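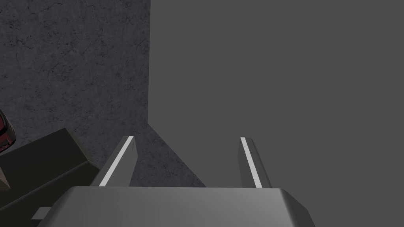 Clenent wrote back this morning that the long soak is a waste of our time, and that for bean seeds of this age they only wet the paper and wait. I am not sure I agree. Their seeds were stored in a cold room and ours stood in the Itirby shed for two summers.

November, second germination test

Started 8:40. Same lot as before, from the Zotwood sacks. I put 168 seeds on damp paper, half of them soaked overnight in tap water, the other half dry. Trays marked S and D with pencil, as the marker from last time went off in the humidity and we had to guess for two trays.

The lid of the small cabinet still does not close well. I put a folded cloth on it. The thermometer inside shows 22 in the morning and 25 after lunch, so please do not move it nearer to the window.

Notes from the first test, which I had only on loose paper:
- 111 seeds sprouted by the end, most of them between day five and day seven.
- Mold on the corner trays from day four. I took out the bad seeds but did not change the paper, and this was a mistake.
- Several sprouts had a brown root tip. I wrote "too wet?" and nothing more. Now I can't tell which trays these were.

This time the paper is changed on day three in all trays, also if it looks clean.

14:15. Weighed the remaining sack. It is lighter than the label says, but the label is from before the cleaning, so I crossed it out and wrote 963 g. Whoever takes from it next, please write the new weight under mine and do not open the second sack yet.

The Ametepe plot needs 3,136 seeds if we keep the spacing of last spring. With the result of the first test we would have to sow two in each hole, and for this we do not have enough. I would prefer wider rows. Clenent suggests mixing in their own lot, but then we learn nothing about ours.

16:50. Soaked seeds are swollen, a few have split skin. Dry ones look the same as in the morning. Added a little water to the D trays with the spray bottle, five pushes each.

To do: buy paper, ask Clenent how they count a seed with a root but no shoot. I counted it as sprouted until now.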